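### 3.2 Collecting demonstrations on the plate-and-stick task

Every imitation paper needs a task that is easy to explain and annoying to do, and ours is matching sticks to plates. The table holds a set of shallow round plates in several colors, some of them see-through, and a number of short colored sticks. An operator drives the two arms by remote control, picks up a stick, and puts it down on the plate named in the instruction. A four-year-old would finish in a few seconds and wander off. Our operators, all of them adults with degrees, took a good deal longer.

We built the task on the Feton bench, a two-arm station with a butcher-block top, and drove it with the Nevov leader arms described in Section 3.1. The operator moves a pair of small leader arms and the large ones follow. There is no force feedback. The first sessions therefore had a certain percussive quality, and we excluded them from the training set.

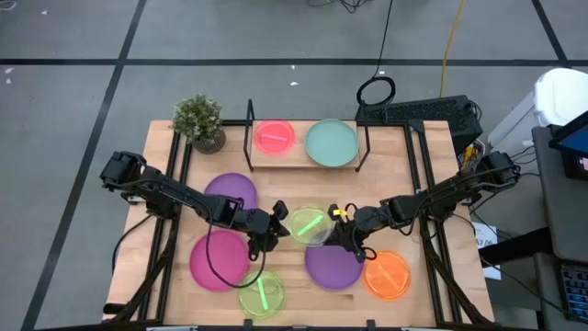

**Figure 4.** The Feton bench during data collection. Plates are spread over the tabletop and the raised shelf at the far edge.

The shelf deserves a word. In our June pilot every plate lay flat on the table, and a policy trained on those runs learned that the world has exactly one height. It was very confident about this. Adding a raised surface forced the operators to vary their approach, and it gave the policy a reason to look before lowering the gripper. Plates are moved between episodes following a printed layout sheet, which the operators agreed to follow after we stopped letting them choose. Left to themselves, people put things where they are easy to reach.

We recorded 839 demonstrations. Each was kept or thrown out by a second person who had not driven the arms, using three plain rules: the stick ends up on the named plate, no plate leaves the table, and neither arm touches the other. The last rule cost us more episodes than the first two together. Handing a stick across the middle of the table looks simple from a chair. From the leader arms, with two elbows to keep track of, it is closer to passing a pen to yourself while wearing oven mitts.

We also tried teaching by hand, with the operator holding the follower arm directly and walking it through the motion. Operators liked this much better and produced smoother paths. Unfortunately they also stood in front of the overhead camera, and the policy trained on that data did its best work when somebody was leaning over the table. We kept 90 of these hand-guided runs for the comparison in Section 5 and collected everything else remotely.

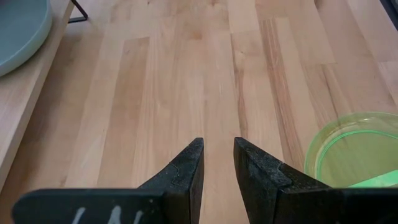
The wrist view matters most in the last stretch of a reach. From overhead, a gripper often hides the very stick it is about to close on, and the see-through plates offer little contrast against the pale wood. The wrist cameras get close enough to separate a plate's rim from the grain of the table, at least most of the time. Darker strips in the wood still fooled the early policies, which now and then tried to pick up the furniture. We considered covering the table with a plain gray cloth, as was done for the Lyons bench, and decided that a robot unable to cope with a wooden table had larger problems ahead of it.

Operators worked in blocks of 97 minutes, a length inherited from the Urstead protocol and one we cannot defend. Quality fell toward the end of each block: grasps got sloppier, corrections got larger, and the comments on the audio channel became unsuitable for release. We kept the late episodes anyway. A clumsy grasp followed by a recovery gives the policy something to imitate when its own grasp goes wrong, and removing these runs made the trained arms more graceful and less useful. The audio has been deleted.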